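Mezzanine (architecture)
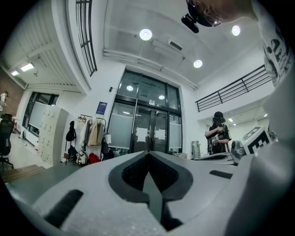 A mezzanine is an intermediate floor set between two main storeys of a building, or between the floor and ceiling of a single tall room, and open on at least one side to the space below. The word came into English through French from the Italian mezzano, meaning "middle". In everyday use it covers both full galleries and small overhanging platforms.

Use in halls

Mezzanines are common in public halls, libraries, warehouses and converted industrial buildings, where the ceiling is high enough for people to stand both above and beneath the platform. The open edge is protected by a railing, often of metal, with upright, horizontal or diagonal bars. The area under the overhang has a lower ceiling than the rest of the room and usually has its own lighting, such as fluorescent panels, while the main volume is lit by fittings on the high ceiling. Vents and ducts are generally run at the upper level.

Coats, bags and noticeboards tend to be kept along the side walls so that the centre of the floor and the doorways stay clear. Glazed double doors are a frequent choice of entrance. A transom, the pane above the door leaves, lets extra daylight into the hall.

Example: Junel Hall

Junel Hall was built as a wool store for the merchants Vonditano and passed to the Tipoki Arts Society after the store closed. Its conversion was designed by Calum Pringle and reopened on 2/2/18. The ground floor has an area of 279 square metres and the upper level seats 60. More than 1,465 people visited during the first month. Two stairways connect the levels, and a storeroom behind the eastern one holds the folding chairs.

Acoustics

Hard walls and a high ceiling give such rooms a long echo. Speech is often harder to follow under the overhang than in the middle of the floor. Heavy curtains or fabric panels are the usual remedy.

See also

Balcony
Gallery
Kiven Wool Store
Loft
Transom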